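Bench diary: gripper comparison, gray striped cloth
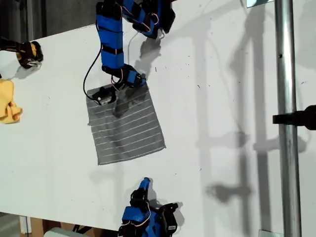
Edem Aidoo

June 11, 2018

Started on the black gripper for the upper blue arm. Left the lower blue arm powered but parked, since Afia wants its joint offsets untouched until she has finished her table of them. The black and yellow gripper stays at the left side of the table for now. It gets its turn when the black one has a full set of results.

Test piece is the gray cloth with the thin white stripes. The yellow one is too easy to pick up when it is bunched and too hard when it is flat, so the numbers from it in February were not much use to anyone. The striped cloth has one practical advantage: the stripes show skew. If the arm drags the cloth on closing, the stripes bend near the corner and the bend can be measured on the overhead view.

Procedure as agreed with Benedita. Cloth laid near the center, rotated a little off square by hand. Arm comes down from above, bends at the elbow, approaches the upper-left corner, presses, closes, holds, lifts. A grasp counts if the corner stays in the jaws through the lift and the two-second hold. A grasp with more than one fold in the jaws is logged separately as a bunch. Bunches were being counted as successes before and Korkor objected to that, correctly.

Planned 200 grasps, in blocks of 40. Finished two blocks.

Block one. Press depth as supplied in the Belico profile. The fingertips touched the table on nearly every approach and the shoulder servo complained. Audible buzz, current high, position error growing through the hold. Pinch was good when it happened. Stopped once to let the shoulder servo cool and once to re-seat the black cable, which loops out from the left side of the arm and had started to pull on the wrist at full bend. Gave it more slack. The loop is now larger than I like, but it clears the table.

Block two. Raised the press height by 2 mm. Buzz gone. Misses went up, mostly the kind where the jaws close over the top of the fabric and slide off. Tried the same height with a slower close and recovered some of them. I did not change both settings cleanly between runs, so block two is really two half blocks and I have marked it that way in the log. Should be repeated.

Wrist angle. The profile has the gripper arriving square to the table. Tilting it toward the inside of the cloth puts one finger under the edge sooner, and the corner rolls in instead of being pushed ahead. A few trials only, not logged. Worth its own block.

Controller. Switched from the Fosow board to the Quezada board over lunch to see if the shoulder error follows the board. It does not. Same sag on both at the same reach, which points at the servo or the bracket. The Quezada board is smoother on the descent and slower to report current. With the Fosow board I can catch the contact early enough to stop the press. With the other one the fingers are already loaded by the time the reading changes. Went back to Fosow for the gripper work. Yaa would like to keep Quezada for the lower arm, and I have no objection.

Camera and light. Shadows are a problem. The pole and mounts throw long gray bars over the right half of the table, and the arm puts its own shadow on the upper middle of the cloth when it goes for the far corner. The corner finder took the shadow edge for a cloth edge several times in block one. Raising the threshold fixed that and lost the thin stripes, so the skew measurement went with it. Korkor suggests a second light panel from the opposite side. I would first try moving the existing one, as that costs nothing. The specks on the table surface are also being picked up as features, mainly toward the upper right. Wiped it. Some are marks and do not come off.

Open items:
Repeat block two with one change at a time.
Shoulder servo: pull it, check the horn screws and the bracket for play.
Tie the red and white wires closer at the second joint.
Ask Borent for the softer finger pads, the 90 mm strip if they will sell it uncut.
Block on wrist tilt.
Mask the table marks in the corner finder.

Afia's offsets were not ready at five. Arms powered down, log copied to the shared drive, cloth left on the table for the morning.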